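Revised 8/27/00, G. Pritchard

## 4. Care of the grey bin

The bin is used on the table in the Hirnadside room. It is open on top and the panel inside slopes down to the floor, so the parts slide to the front. Please read the whole section before you begin to clean.

### 4.1 Emptying

1. Stop the work and wait until all is still.
2. Take out the large parts first, by hand, and put them in the Fukell tray.
3. Look along the seam at the foot of the sloping panel. Thin and long pieces like to stay there and they are easy to forget.
4. Lift a thin piece from one end. Do not pull it along the seam.

**Caution:** Do not tip the bin to empty it. When full it can weigh around 15 kg and the table edge will be damaged.

### 4.2 Wear and stains

Scratches on the panel are normal. They run mostly up and down, and the lower part of the panel becomes darker than the rest. On the floor you will find dark stains in the middle and a whitish wear nearer to the low wall. These marks do not disturb the use and you do not need to remove them.
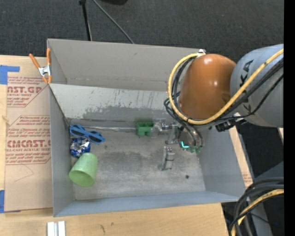 ### 4.3 Cleaning

1. Mix 2 spoons of Kurent powder in a bucket of warm water.
2. Wipe the panel from the top to the bottom with a soft cloth. Then wipe the floor, beginning at the tall wall.
3. Rinse with clean water and let the bin dry for 15 minutes.
4. Put back the parts, not more than 100 at one time.

**Note:** Do not use wire wool. It makes new scratches and the small parts will then catch on them.

**Note:** Keep the water away from the carpet. If it becomes wet, press it with a dry towel and do not rub.

### 4.4 When to replace the bin

Order a new bin from Edwards, list number 372, if you find:

- a crack in any of the walls
- a sharp edge which you can feel with the finger
- a panel that moves when you press it

Write the date of the change on the card and give the card to Glenys Pritchard.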